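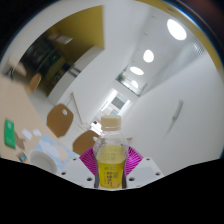

Tala Majali | Site visits | Sep 25, 2022

I went to Orkport to see how Distetti records demonstrations for its tabletop handling work. The visit had two parts: hand-held collection at an ordinary table, then remote control of a fixed arm in the next building. Aniela Gajewski, who runs data collection, took me through both.

The hand-held work came first. The operator carries a gripper with two ribbed magenta fingers and a camera mounted behind them, and does the task with it directly. There is no arm present. Video and finger opening are logged together, and the path of the tool through space is worked out afterward from the video. The task in this session was to pick up a bottle of yellow drink by its lower half, lift it, and put it down upright at a different place on the table.

An episode starts with the fingers open and the tool held still for two seconds. The operator then approaches from the near side of the table, closes, lifts, moves, sets down, opens and backs away. Gajewski asks for one steady speed all the way through. New operators tend to rush the approach and then hover before closing, and the trained policy copies the hover. Episodes with a visible pause before the grasp are marked and kept in a separate set.

I was allowed to try. The trigger is stiffer than I expected and the tool is front-heavy, so my wrist dropped as the fingers closed and the bottle tipped toward me. My first two attempts were rejected. The third was accepted with a note about the release, where I had opened the fingers before the base was flat on the table.
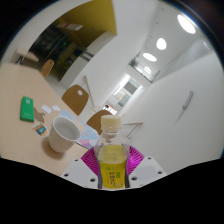

Grip height was the point Gajewski spent the most time on. The soft fingers bend around whatever they close on, and on a round body they will center it even if the approach is slightly off. With the fingers on the lower part of the bottle, as they are here, the shoulders and the cream cap stay clear above them and the tool camera keeps a view of the cap during the whole move. If the operator grips higher, the fingers start to cover the shoulders, and the bottle can swing below the contact point. The instructions therefore give a grip zone on the label, with no exact height. Other things on the table, such as the white cup and the pastel printed sheet, are treated as clutter. Operators may move them between episodes but not during one.

The clear plastic causes some trouble in processing. Vusico, the software used for the tracking step, looks for fixed points in the room, and reflections in the bottle sometimes get picked up as such points. Distetti masks out the area between the fingers before tracking. Wide-angle views help, as chairs, ceiling lights and wall edges stay in sight while the bottle fills the middle. The bottle set stood at 2878 accepted episodes before I arrived.

In the next building the same lift and place task is done by remote control. The operator sits at a station called Liu, holds a small copy of the arm and watches two monitors. Response was good, with a short lag that I noticed only on quick reversals. What I missed was any sense of contact. With the hand-held tool I could feel the base meet the table. At Liu I had to judge it from the screens, and I lowered the bottle much more slowly. Gajewski said that remote episodes run longer for most operators, and that most of the extra time goes into the last part of the descent.

The remote set is kept small, at 32 episodes per object, and is used mainly to check that motions recorded by hand are within reach of the real arm. Some are not. A person will turn the wrist past the joint limit without thinking about it, and those episodes are filtered out before training.

I asked to see a trained policy run on the arm, but it was down for a cable change - the next round of tests is planned for January. Visitors should allow a full morning and wear short or tight sleeves, as loose cuffs get into the camera view.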